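THE DRAWER OF BAGS, AND WHAT TO DO ABOUT IT

Oct 1, 2019

Quick one this month as we're behind with everything. Stall stuff at the bottom, please read it even if you skip the rest.

So. Bags. After the June newsletter we asked what you wanted help with and the post was nearly all the same thing. Carrier bags in bags in a drawer. Fold-up shoppers that never fold up again. Thin plastic ones that float out when you open the cupboard under the sink. Same in our house, no judgement.

Start with plastic because it's the most annoying. Tip the lot out. Anything split or sticky goes, don't dither over it. Then one at a time, flat on a hard surface. Not the bed, not the sofa, it slides about and you'll lose your temper. A worktop or table is fine.

Smooth it with the side of your hand from the closed end up to the handles so the air comes out. Fold lengthways. Smooth again. Fold lengthways again if it's a wide one. Then up from the bottom in short turns till you've got a flat packet. Triangles look lovely, we did triangles for years at the Dorarora hall, but they pop open in a full drawer and they take longer. Flat packets stand up in a row like index cards.
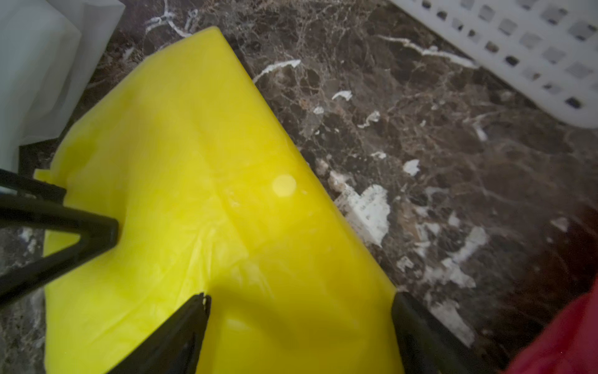
Yellow plastic on the dark marble, creases and all.

Creases don't matter by the way. Somebody wrote in to ask if you can iron them out with a cool iron and a tea towel. Please don't.

Next, where they live. You want a plastic basket with holes in the sides. Holes so nothing goes musty, and so you can see at a glance what's left. It doesn't need a lid, lids are where good habits go to die. Enholm shelf users: measure the depth first, the older ones are shallower at the back and a big basket will stick out and catch your hip. We speak from experience.

Rule for the basket: when it's full it's full. If a new bag wont go in, an old one comes out. Big folded things at the bottom, or if you've only got one big thing let it have the basket and put the little ones in a shoebox. A basket you have to dig through gets dug through, and then you're back to the drawer.

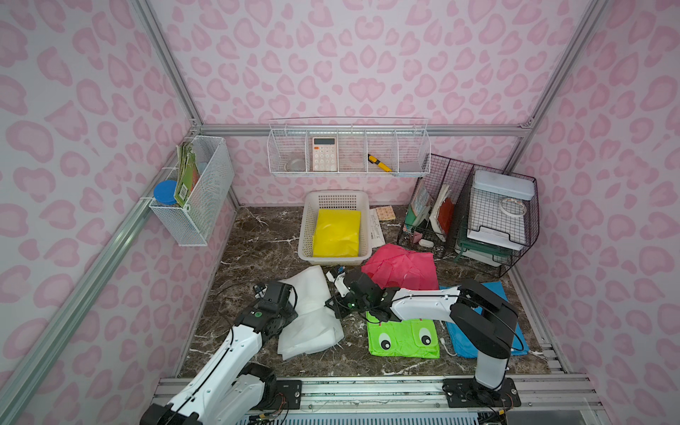 Do I need to sort them by colour?
Only if it helps you find them. Size is more use day to day, so keep the big ones together and let the colours fall how they like.

Right, fabric. Different beast. Cloth shoppers, the novelty ones with faces and what have you, drawstring things, the covers off small umbrellas. These don't want smoothing so much as shaking. Good hard shake outside, because of the crumbs, then wash if it's carried veg or raw meat. Let it dry right through before it goes anywhere near a basket. Overnight on the airer is plenty for most.

Lay it face up. If there's a picture on it, fold so the picture ends up outside, then you'll know which it is without pulling it open. Children are much better at putting away a bag they can recognise. Sides to the middle, handles tucked down inside, then bottom to top. Slippery nylon needs a rubber band. Cotton doesn't.

Cloths go the same way. We keep ours in with the bags now and it works, tidy square, fold facing you, stacked flat so you can lift one off without the rest coming along.
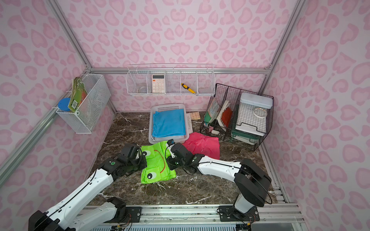 Blue folded away in the basket, frog still to do.

How long does it all take? Longer than you'd like the first time. A full drawer is an evening with the radio on. After that it's a minute when the shopping's unpacked, if you do it then and there and don't hang them on the door handle. The door handle is how it starts.

Spares: clean whole bags are wanted at the Nautiyal Road swap shelf, tied in bundles of 20 please, handles all at one end. Cloth ones loose is fine. Last year Pindonia readers brought in 3000 and we ran out of string, so bring your own string.

Stall is 2 till 4 in the side room, use the back gate, the front one is still stuck. Tea as usual. Bring a mug if you can. Next month is tins and jars, so send in your horrors, and if anyone has our good scissors from the last folding afternoon could they pop them back throuhg the letterbox, in an envelope, points down.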